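Caruso põe dois braços robóticos à mesa e mantém os 14 funcionários, por enquanto

8 de janeiro de 2024

A Caruso instalou dois braços robóticos numa bancada de madeira da unidade de Borkville. A empresa fala em "aliviar tarefas repetitivas", mas não divulgou dados de produtividade nem o custo do projeto, iniciado em setembro.

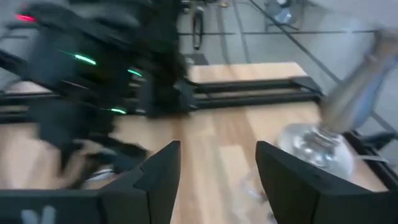 Entre os funcionários, um deles respondeu que alívio ainda não viu: agora passa o turno vigiando a máquina, pelo mesmo salário. A Caruso garante os 14 postos do setor, sem dizer até quando.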